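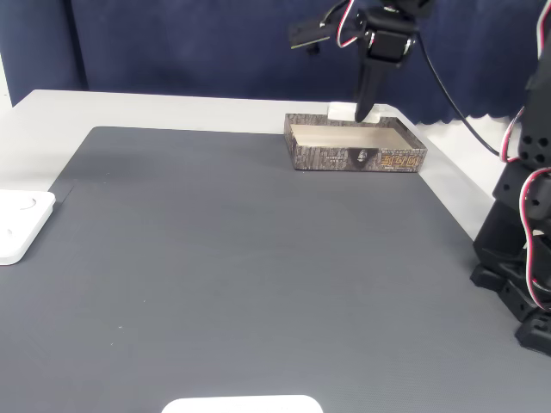
*Slide 1: the arm over its mat, tray and white block*

**Looking after one small arm** (talk notes, 7/26/21)

Hello, start the clock, drink some water. I look after the Perkitz cell at Verero, which is a grand name for a table with a curtain behind it!

- Wires first. Point at the red and white loops by the joints. I leave them slack on purpose (we snapped one in December, my fault, I'd tied it far too tight).
- Screws: I go round the brackets every 300 cycles with the little driver. Base first, then work up.
- Mat: tape the corners down. If it creeps 3 mm you'll be chasing your grip positions all afternoon. 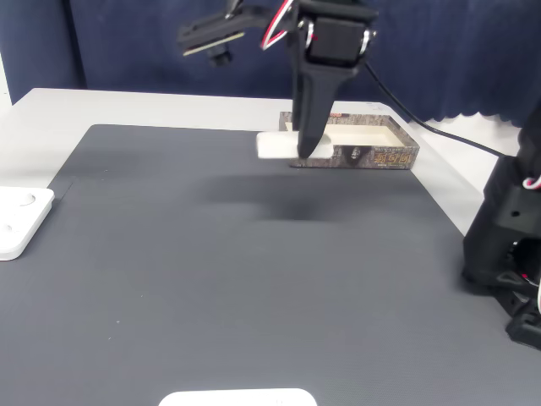

*Photo: Verero workshop / Cruickshank cell notes*

Leave this one up a while. Finger on the block, tray just behind, camera hanging off its bracket on the left. Whenever I take that bracket off I redo the camera alignment, 10 minutes, no skipping it.

- Finger tips: wipe, check for wobble, swap at 1000 cycles even if they look lovely.
- Loose screws! Check the mat AND inside the tray before power on.
- Mention the Dridov spares box if there's time, then questions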